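How Countries Get Along: Embassies, Treaties and Talks
A guide for young readers, ages 8 to 12

Countries have neighbors, just as families do. They share rivers, roads and borders. They buy things from each other and sell things to each other. Sometimes they disagree. The work of talking with other countries and settling matters peacefully is called diplomacy. The people who do this work are called diplomats.

This guide uses two made-up countries, Sumness and Flurnach, to show how diplomacy works. You will not find them on a map, but the things they do are the same things that countries do every day.

What does it mean to have diplomatic relations?

When two countries agree to deal with each other officially, we say they have diplomatic relations. This usually begins with a written agreement. Each government says that it accepts the other as the government of its country, and that it is ready to talk.

Let us suppose that Sumness and Flurnach began their relations 20 years ago. Before then, a citizen of Sumness who lost a passport in Flurnach had no office to visit for help. A company in Flurnach that wished to sell apples in Sumness did not know which rules to follow. After relations began, there were people in both capitals whose job was to answer such questions.

Countries often celebrate the anniversary of the day their relations began. Leaders may exchange letters, and there may be a concert or an exhibition.

What is an embassy?

An embassy is an office that one country keeps in the capital city of another. The person in charge is the ambassador. An ambassador speaks for his or her government and sends reports home.

Many other people work in an embassy. Some follow the news. Some work on trade, and others on schools, science or the arts. Drivers, cooks, translators and guards work there as well, and many of them are citizens of the country where the embassy stands.

A country may also open a smaller office in another large city. It is called a consulate. Consulates help travelers and give out visas. A visa is permission to enter a country, and it is often a stamp or a sticker placed in a passport.

You may have heard that an embassy is a piece of foreign land. This is a common mistake. The land still belongs to the country where the embassy stands. However, the police of that country may not enter the building unless the ambassador allows it. Nearly all countries have agreed to this rule.

What do countries talk about?

Diplomats discuss many subjects. Peace and safety come first, but much of their time is spent on ordinary matters, such as the hours when a border crossing is open or the amount of water each country may take from a river.

Trade is one of the largest subjects. A product may be made from parts that come from several countries. If each country had different rules for the same part, the finished product would be hard to build and hard to sell. Governments therefore meet to agree on sizes, safety tests and the taxes that are paid when goods cross a border. Such a tax is called a tariff.

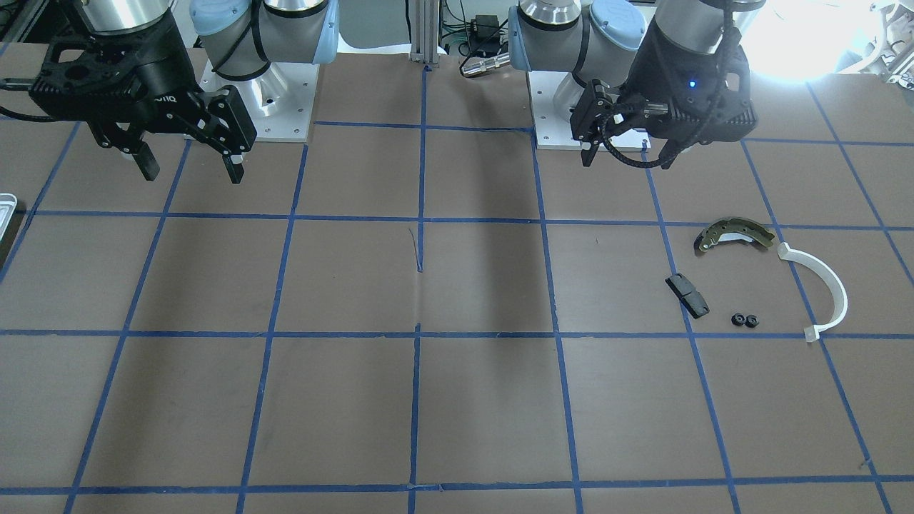

What is a treaty?

A treaty is a written agreement between countries. It is a serious promise, and countries are expected to keep it.

Sumness and Flurnach share a river called the Tagle. It is 259 miles long, and farms in both countries depend on it. For many years each country took as much water as it liked. In dry summers, the farms near the end of the river did not have enough. The two governments decided to write a treaty.

Making a treaty takes several steps.

First, the two sides talk. This is called negotiation. Each side explains what it needs and listens to the other. Negotiation can last for months or even years.

Next, they write down what they have agreed. The treaty may be written in two or more languages. Translators and lawyers check that the words mean the same thing in each one.

Then the treaty is signed. Often the leaders sign two copies, and each country keeps one.

In many countries there is one more step. The parliament, or another group of lawmakers, must approve the treaty. This is called ratification. A treaty that has been signed but not ratified may have to wait before it takes effect.

What happens when countries disagree?

Disagreements are a normal part of relations between countries. The first step is usually a meeting. If the matter is serious, a government may call in the other country's ambassador to explain its complaint.

Sometimes two countries ask a third to help. Suppose that Sumness and Flurnach could not agree on a dam across the Tagle. They might ask Pelard, a country that is friendly with both, to host their talks. Pelard would not decide who was right. It would offer a quiet place to meet and suggest ideas. This kind of help is called mediation.

Countries may also take certain disagreements to an international court, where judges from different parts of the world study the matter and give a decision.

Words to know

Ambassador: the highest diplomat a country sends to another country.
Consulate: an office outside the capital that helps citizens and travelers.
Mediation: help from a third party in settling a disagreement.
Negotiation: talks held in order to reach an agreement.
Ratification: final approval of a treaty.
Tariff: a tax on goods that cross a border.

Something to try

With a partner, pretend to be diplomats from two countries that share a lake. Decide how many fish each country may catch in July. The lake can spare 100 fish, and each country would like 60. Write your agreement in no more than five sentences, and sign two copies.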